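Skatton Click Plank: a sceptic's review after seven months

I did not want laminate. I'll say that first so you know which way I was leaning when the boxes turned up. We had carpet in the back room, it had reached the point where a carpet cleaner looked at it and quoted us for a skip, and the real oak I wanted came in at a price that made us both go quiet. So we bought Skatton Click Plank from Noonan, in the mixed brown and grey, and I have been waiting for it to let me down ever since.

It has let me down in some ways. In others it hasn't, which is mildly annoying.

What we paid

The boards, underlay and trims came to £319, and that was with the underlay discounted because one of the rolls had a torn wrapper. Noonan's website shows a lower price for the boards alone, in large type, and leaves you to find out about the trims at the till. Every flooring shop does this. I still think it's a bit much when you cannot lay the floor without them.

Delivery was on a Thursday, to the kerb. "Kerbside" means what it says. The boxes are heavier than you expect and the cardboard handles tore on two of them before I had got to the gate.

The sales talk

The leaflet says "the warmth of real timber". It isn't warm. It is a printed picture of wood under a hard clear layer, and on a cold morning in bare feet you know precisely what you're standing on. The leaflet also says "100% waterproof", with a small star beside it, and the star takes you to a line on the back explaining that the joints must be wiped dry and that standing water is not covered. I'd call that water resistant. So would most people.

The other claim is that one person can fit a room in an afternoon. I would like to meet this person. It took me a weekend and two evenings, and I've laid floors before. A plain square room with no door frames, pipes or chimney breast would go faster, but I have never lived in a house with one of those.

Fitting it

The click joint itself is decent. You angle the long edge in, drop it, and knock the short end across with a block. Most of them went together first time. Where they didn't, it was nearly always a crumb of sawdust in the groove, so keep a dry paintbrush in your back pocket and sweep each one out before you offer it up.

The short ends are the weak part. The tongue there is thin, and if you hit it at even a slight angle it chips. I ruined four boards like that before I slowed down. Buy a spare box. The shop will tell you ten per cent extra is plenty and it may be, for someone with better temper than mine.

I cut everything with a Pledetti pull saw and a borrowed jigsaw. The jigsaw was quicker and left a rough edge on the printed face, even with tape on it. Cut face down if you go that way. The pull saw was slow and neat, and my shoulder complained for a week.

Leave the gap round the walls. I know it looks too big. My neighbour skipped it on her landing and had a ridge by August that you could trip over.

How it looks

Better than I'd hoped, from standing height. The brown and grey planks break each other up, so you don't get that flat sheet-of-wallpaper effect that cheap laminate has when every board is the same shade. Get down on your knees and you'll soon find the repeats. There is one knot shaped like a kidney bean that I now see everywhere, and I've got two of them next to each other by the window through my own carelessness. Shuffle the boxes before you start. Open three or four at once and take from each in turn.
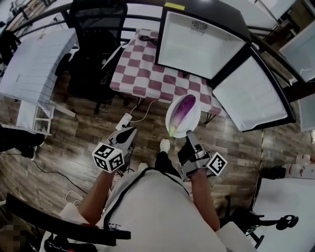

Wear and marks

Seven months in, with outdoor shoes on it every day, the surface has held up well. There are no scratches I can see unless the sun is low. The chairs have felt pads under them and I replace those when they go flat.

Chips are another matter. I dropped a tin of beans, edge first, from the worktop end of the room and it took a piece out the size of a lentil. Underneath it's the colour of digestive biscuit. Skatton sells a repair wax in what it claims is a matching shade. There are two main colours in this floor and one wax, so you can guess how close the match is. I mixed it with a brown crayon and got nearer.

Dust shows. Pale crumbs show on the brown boards, dark fluff shows on the grey ones, and between them they catch everything. If you choose a mixed floor thinking it will hide the dirt, think again.

Noise

This is my main complaint. The standard underlay is not good enough. Footsteps clack, and a dropped pen sounds like a dropped spanner. We added a rug, which took the edge off, and then I wondered why I had bothered covering up the new floor. I later tried an offcut of the thicker Zurko underlay beneath a few spare boards in the shed, and the difference was plain to hear. Had I known, I'd have paid the extra. Check your door clearance first though, as the thicker stuff lifts everything.

There is also one creak, a stride in from the door. The subfloor dips there. I used levelling compound and evidently did not use enough, so I can't blame Skatton for it, much as I'd enjoy doing so.

Customer service

I wrote to Skatton about a box in which two boards had crushed corners. My case was number 2413, and I got an automatic reply, then silence, then a request for a photo I had already sent. Noonan swapped the box over the counter in a few minutes when I gave up and drove there. Keep your receipt and deal with the shop.

The guarantee runs for years on paper. Read what it leaves out before you let it sway you: chips, fading near glass, anything heavy on castors, and any fitting that doesn't follow the booklet to the letter.

Would I buy it again?

For a back room, at that price, probably, with the better underlay and a spare box. I wouldn't put it in a kitchen or anywhere with a washing machine, whatever the leaflet says about water. For a bedroom I'd want carpet.

Three stars out of five. It would be three and a half if the wax matched.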